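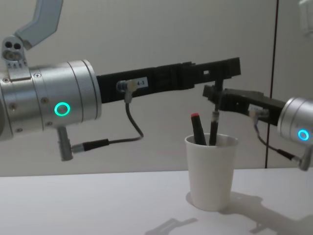 Slide 1. Two markers in a paper cup on a white table.

Home | Program | Speakers | Notes | Contact

Names on a Form: what a town register did to its neighbors
Speaker notes, Vikas Tyagi, 5 Jul 2025

Say good morning and thank them for giving up a Saturday, and leave a minute for the people still hunting for coffee. Then go straight to the ledger. (Don't start with theory! I did that last time and lost the back rows before the second page.)

The Drundau register has 744 households in it, and the clerk who began it had one column headed "People." He never wrote down what he meant by the word. In the early pages he fills it with villages, trades, sometimes a church. Then, over 30 years and three more clerks, the answers shrink until there are only four of them left, and everybody in town has to be one of the four. I find that shrinking more interesting than anything in the published histories, and I'd like to spend most of our time there.

Slide 2. Read the Grirum entries out loud, slowly. The families who came down from Grirum are "hill people" at first, then "Grirum," and by the last volume they're listed as if they'd always been a separate stock. Same families, same houses, mostly the same surnames. Pause here and let them look at the handwriting.

Slide 3. The school letters. The Rastogi collection has 41 letters from parents asking for a child's entry to be changed, and I've read every one, some of them more often than I probably should have. Most are polite. A few are furious. What they share is that the parents know exactly what the column is good for: a school place, a market stall, a lease on the better side of the river. Somebody will ask whether these parents "really" believed in the categories. Tell them I don't know, and that I think you can use a word every day without settling that.

Slide 4. Nirgate, for comparison. Smaller town, about 200 households, no column at all until much later. People there still drew lines, and I don't want anyone leaving with the idea that a form invented prejudice. Mention the two wells.

If we're short on time, skip the map and go to questions. Handouts are by the door, and the reading list is on the back.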